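Home | Guides | Cell Setup | Support
Print this page | E-mail this page
2 min read

4. Cable work at the Andville bench

Sales says the Baran cell frees people for "better work." So far it has given them more watching – plan your staffing for that.

1. Set the speed to 80 for the first 500 cases.
2. Keep one trained person at the bench.
3. Agree on who calls a stop before starting.

CAUTION: Keep hands clear of the linkages while the arm is powered.

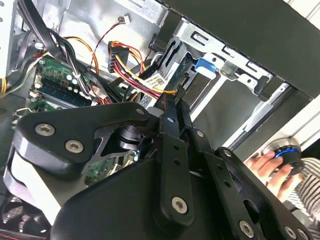

Fig. 4. Gripper tips toward the cables, drive cage behind.

NOTE: Do not cut bench hours before case 3000.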